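Learning to like instant coffee again (and other October confessions)

I gave up my coffee machine in October. It was a big chrome thing that took up half the bench, and when the pump started making a noise like a seagull I got a quote to fix it. $371! For a machine I'd bought second-hand! I put it out in the garage and told myself I'd have a think, and I'm still thinking.

So for the time being it's instant, or the little stovetop pot when I can be bothered. I had such a chip on my shoulder about instant. My flatmates and I used to drink it by the bucket at uni, three heaped spoons at a time, and I swore I'd never go back. But I've been working my way through whatever the shops near me stock, and some of it is really quite nice.
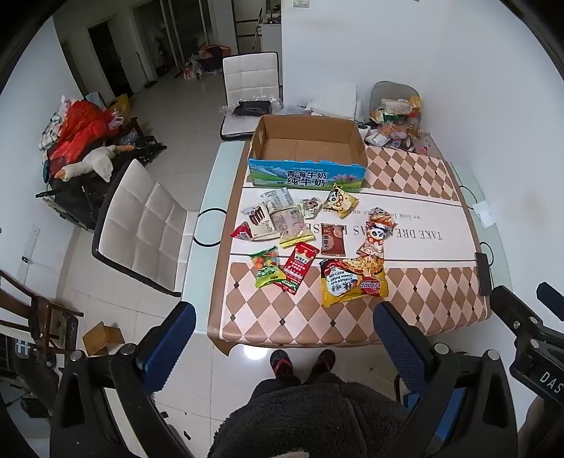 The ones I've tried so far

Jarov was first, mostly for the nice tin. Tastes like toast, and not in a good way. Hoshino is lighter and a bit sour, lovely over ice on a hot arvo, but it goes thin the second you add milk. Rikia is my favourite of the lot – it's got a sort of malty thing going on, and I've been through 5 jars of it, which my sister-in-law reckons is a cry for help. Grarero I only had once, at a motel on the coast road, out of one of those paper sticks. I'd buy it if I could find it. 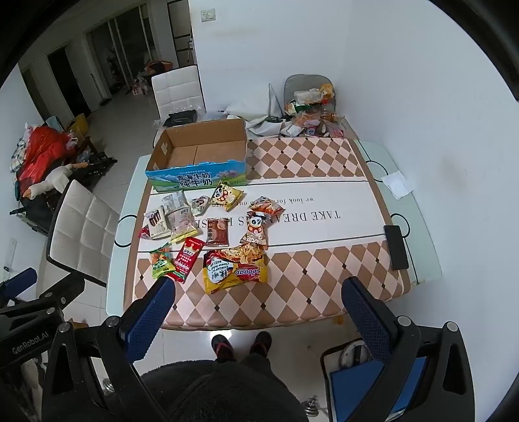

Water is the bit I'd been getting wrong all those years. I used to pour it straight off the boil and then whinge that it was bitter. Now I let the kettle sit while I hunt for something to have with it, and that bit of a wait makes a world of difference. A packet of wafer rolls is about perfect for this, as they're just sweet enough and you can dunk them if you're quick, though anything with a cartoon panda on the packet will also get my vote. Then a splash of cold water on the granules first, stir it to a paste, and top it up.

Milk is still a work in progress. I bought one of those battery frothers for 20 bucks and it flung foam up the splashback, so I've gone back to shaking it in a jam jar. Lid on tight! If you've got a favourite instant I haven't mentioned, pop it in the comments, I'm down to the last scrape of the Rikia and open to offers.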